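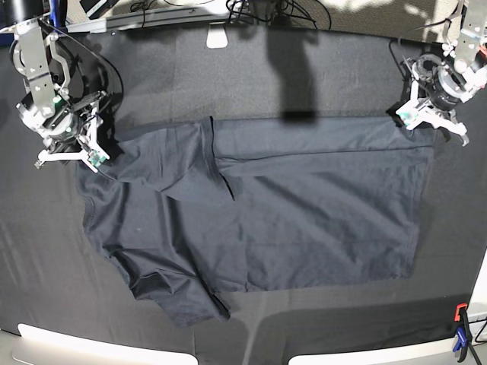 Reading time: 6 minutes

This website uses cookies to remember your language and region. Accept | Manage settings

Section 3. Folding Knitted Tops and T-Shirts

3.1 Purpose and scope

This section sets out the standard method for folding T-shirts and other light knitted tops at a Daltness garment care station. It applies to short-sleeved and long-sleeved cotton jersey garments in adult sizes. Collared shirts, blouses and garments with a full front opening are dealt with in Section 4. Children's clothing is dealt with in Section 5.

The method produces a rectangular packet that will stand upright in a Lorente drawer insert or lie flat on an open shelf. Staff who have been trained in another method are asked to use this one for all garments returned to residents, so that packets from different shifts can be stacked together.

3.2 Preparing the table

1. Clear the table of tags, pins, lint rollers and paperwork.

2. Lay the table cover over the top and smooth it from the centre toward the edges. A plain fabric cover is preferred to a bare surface, as jersey tends to slide on a hard top while the second sleeve is being folded.

3. Check the cover for lint and loose threads. Brush it down if required.

4. Set the overhead lamp to its full setting when working with black, navy or charcoal garments.

Note: The standard Velteo cover is supplied in dark grey. Navy and black shirts show poorly against it, and the outline must be found from the seams and creases. A light cover may be requested from the supply room for long runs of dark clothing. Do not use a white cover with new dark garments that have not yet been washed.

The finished working area should measure no less than 600 mm from front to back. Tables supplied since the last revision of this guide measure 615 mm and need no adjustment.

3.3 Inspecting the garment

1. Confirm that the garment is fully dry. Feel along the collar, the underarm seams and the hem, where moisture remains longest.

2. Turn the garment right side out.

3. Look over the front and the back for stains, holes and pulled threads. Set aside any garment that needs to be washed again or mended, and attach a repair slip.

4. Remove lint and pale specks with a clothes brush or a lint roller. On dark jersey a single speck is easily seen once the shirt is on the shelf. Work in one direction only.

CAUTION: Do not use adhesive tape on printed areas. It may lift the print.

3.4 Laying out the shirt

1. Place the shirt front side down, with the collar at the far side of the table and the hem toward you. Where the width of the table makes this awkward, the shirt may be laid sideways, with the collar to the left or to the right. The steps that follow are then read with the shirt's own collar and hem as the points of reference.

2. Take the garment by both shoulder seams and draw it gently until the upper edge is straight.

3. Take the two lower corners of the hem and draw them toward you until the side seams are straight.

4. Smooth the body with the flat of the hand, moving from the centre to each side. Long, shallow wrinkles that remain in the jersey are acceptable at this stage and will not affect the packet. Deep creases and pockets of bunched fabric are not acceptable and must be opened out.

5. Spread both sleeves fully.

CAUTION: Do not pull on the collar to straighten the shirt. Ribbed collars stretch and may not recover.

3.5 Folding the first side

1. Choose a fold line that runs from the middle of one shoulder to the hem, parallel to the side seam.

2. Lift the side of the shirt at the shoulder and at the hem together, and bring it over the back of the garment. The sleeve travels with it.

3. Lay the section down and check the fold line before letting go. It should be straight for its full length.

4. Turn the sleeve back on itself so that it lies within the body of the shirt. Long sleeves are folded down along the body, parallel to the new edge.

5. Smooth the raised layer toward the fold.

Note: The most frequent fault occurs in step 2, when the shoulder end is lifted and the hem end is left behind. The folded layer then lies well at one end, its edge turns off on a diagonal, and the hem corner underneath bunches and spills out. Pressing down on the bunched part will not correct it. Follow the procedure in 3.6.

3.6 Correcting a rumpled corner

1. Stop folding. Leave the portion of the shirt that is already flat where it is.

2. Hold the flat portion in place with one hand, well away from the crease.

3. With the other hand, find the loose hem corner and draw it outward until the hem lies in a single line.

4. Open any pockets of fabric beneath the folded layer by sliding the fingers under it, palm down.

5. If the fold line still runs at an angle, lift the whole layer back and repeat 3.5 from step 1.

A shirt that cannot be corrected after two attempts should be picked up, shaken once and laid out again from the beginning of 3.4.

3.7 Folding the second side and closing the packet

1. Repeat 3.5 on the other side. The two long edges should now be parallel, and the width should be even from collar to hem.

2. Bring the hem up to a point just short of the collar.

3. For shelf storage, fold once more in half. For drawer storage, fold in thirds.

4. Turn the packet over so that the collar and the front are uppermost.

5. Check that no part of the sleeve or hem protrudes.

3.8 Stacking and storage

Shelf packets are stacked with the folded edge facing outward. No stack should exceed 8 packets. Dark garments are kept in their own stack and are placed away from direct sunlight, which fades navy and black cotton along the exposed edge.

Drawer packets stand on their folded edge in a single row. The row should be full enough for the packets to support one another, with enough room to remove one without disturbing its neighbours.

CAUTION: Do not store packets against a heated wall or over a dryer vent.

3.9 Common faults

Collar stretched or wavy. The shirt was straightened by the collar. See 3.4.

Packet wider at one end. The fold lines were not parallel. Reopen the packet and repeat 3.5 and 3.7.

Sharp crease across the front. The hem was folded over a wrinkle. Open the packet, smooth the front and close it again. Press with a warm iron if the crease remains.

Lint on the finished packet. The table cover was not brushed. See 3.2.

3.10 Records and enquiries

Repair slips are to be placed in the tray at the end of each shift. Questions about the folding method should be directed to Aurelia Cârstea, Garment Care Training. Requests for covers, inserts and lamps should be directed to Sorin Tomić, Supply.

Section 3 was revised by Zorica Vukadinović and approved for use on Oct 15, 2026. It replaces the version issued the previous November, copies of which should be removed from all stations.

Daltness Garment Care | Contact us | Copyright Daltness. All rights reserved. | Back to top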